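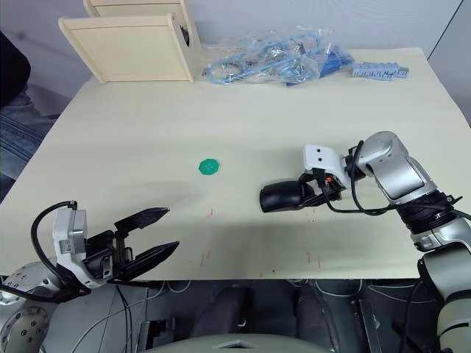

A cream-colored tabletop with two robot arms.

Aid and Relief > Food Security > Seed Vouchers

Last updated in August

A seed voucher is a slip of paper or a code on a phone that a farming family can trade for seed after a flood, a dry spell or a war has wiped out what they'd saved. I got into the subject through the voucher fairs in Losilon, and I'm still a bit of a fan!

The idea is simple enough. An aid group hands out vouchers, local sellers bring their sacks to a fair, and families pick what they want to plant. In Losilon each voucher covered 15 kilos of seed, and most people split theirs between sorghum and cowpeas.

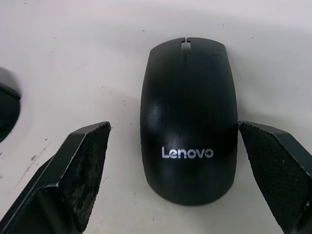 Can a family swap a seed voucher for cash?
Usually it's only good for seed, though a few programs let people spend part of it on hand tools.

Fairs run for a day, often a Friday, when farmers are coming to market anyway. The one at Garrido drew around 200 households and went on until the sellers ran out of beans (I've never seen groundnuts go so fast). Sellers turn in their vouchers afterward and get paid by the aid group.
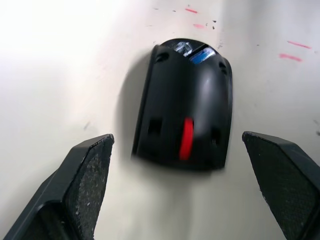
by the Rirnlow editor

Quality is the part people argue over. Local seed suits local soil, but it isn't always clean, so the Londier program checks a handful from each sack before the gates open - a slow job, and sellers grumble about it. Timing matters too. Vouchers that show up after the first rains are mostly wasted, and the seed tends to end up in the cooking pot.

Related articles
Cash transfers after drought
Community grain banks
Livestock feed programs
School meals in Garrido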